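Our Visit to the Open Day at Stidside

We had been meaning to go to the open day at Stidside for years, and every January I write it on the kitchen calendar and then something comes up, usually a cold. This time we made it! We drove over from Brastdale on Sunday, February 3, 2019, with Mirjam De Haan in the back seat holding the apple cake on her knees the whole way, and found a parking spot right by the old gate.

For those who don't know it, Stidside was a paper mill until the Kuipers family sold it, and now it is a training center where grown-ups can go back and learn a trade. You can take plumbing there, and bookbinding, and bread baking (more on the bread in a minute), and newer things such as office networks. Once a year they open all the doors and let people like us wander through and get in the way.

We started upstairs with the bookbinders, who were lovely. Annelies Verbruggen teaches the evening group and she let Mirjam sew a little notebook of her own, which took the better part of an hour and came out a bit crooked, and Mirjam has been showing it to everyone since. The smell of glue and old paper up there took me right back to my school library.

After that we went down to the ground floor, past the coat racks and the long hallway with the mill photographs, and had a look in at the networking side.
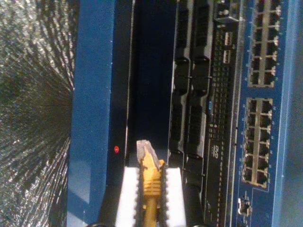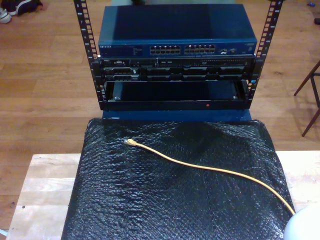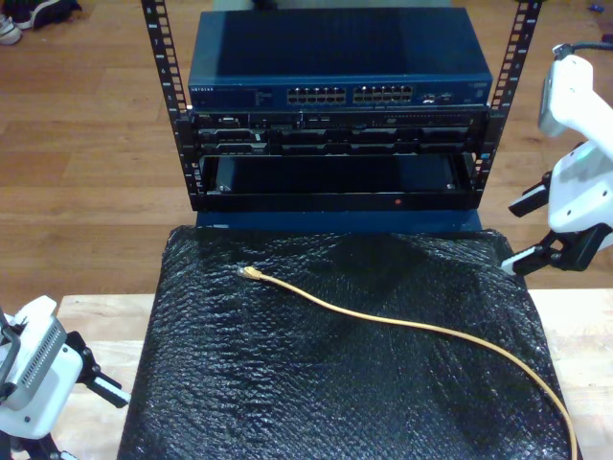 A yellow network cable in the first one, and the NETGEAR switch in its black rack in the other two.

By then we could smell the bakery, and I'm afraid there was no holding us back. Tuncay Güler was in charge of the ovens and told us they had baked 200 rolls before opening time and were already mixing dough for more. I had one with cheese and one with poppy seeds, and then a second one with cheese, and I wasn't sorry at all. He gave me the recipe on a napkin and I will copy it out for anyone who asks.

The last tour was the mill wheel, led by Gerrit Van den Broek, whose grandfather worked there. It is slow going on the stairs (take the handrail, they're steep) but well worth it, and he has stories enough to keep you down there until supper. Entry is free, parking is free too, and a bowl of soup will cost you very little. We got home after dark with four loaves and one crooked notebook, and Mirjam has already asked for the bookbinding brochure.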